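From: Bogumił Szewczyk
To: Horkitia bench list
Date: 27 January 2019
Subject: Re: [bench] Wall color and corner joints on the three-sided table

Urszula Zalewska wrote:

> I am rebuilding the table surround at Skurnarcombe and want to copy
> yours where I can. Top is 2000 mm long, walls on the back and both
> sides, front open. Three questions.
>
> First, do you paint the walls the same color as the top? Ours were
> all one gray and small pale parts were hard to pick out near the back.
> Second, do the walls stand on the top or beside it? Third, does
> the front rail go on before or after the walls?
>
> I have a can of Sobczak 651 left over from October and would prefer
> to use it up.
>
> Urszula

Answers in order, with two additions.

1. Color. Keep the top and walls different. We use light gray on the top and 651 on the walls. On the lid 651 looks plain white. On a wall it dries to a white with some lavender in it, more so under cool lamps. The difference from the gray is small, but the line where wall meets table stays readable. Matte for both. I tried satin on one side wall and it threw a patch of glare onto the top, so I sanded it back and redid it.

2. Coats. Tiner primer, then 2 coats of color, sanding lightly between them. Your can should cover the back and both sides if you roll it and don't brush. Stir it longer than the label says. The tint settles, and a badly mixed can will leave the back wall a different shade from the sides.

3. Wall position. Ours stand on the top, set in 30 mm from the edge. That leaves room for clamps outside. Standing them beside the top gives you more usable surface, but any bow in the board opens a gap at the joint and small parts go down it. If you must do it that way, run a bead of filler along the inside and paint over it.

4. Rail. Walls first, then the rail. It runs across the whole front, and with it in place you cannot get a roller flat into the near ends of the side walls. Check it for straightness against the back wall and not against the table edge. Our edge was out by more than I would have guessed. Aluminum marks wet paint, so leave the walls overnight before you lift it in.

5. Checking contrast. Do this with a white part, held up over the middle of the table with everything mounted and the lamps on. A part lying flat tells you about the top only. Held up, it has to read against the wall as well, and white on 651 is the worst case we have.
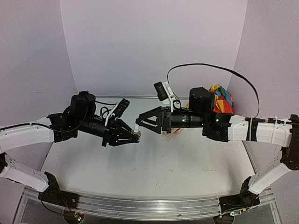 6. Touch-up. Decant some 651 into a small jar before you close the can, and write the number on it. The lower corners of the side walls get scuffed first. Dab, let it dry, dab again. Do not sand touch-ups on the matte, they go shiny.

Send the wall height when you have it and I will check it against our drawing.

Bogumił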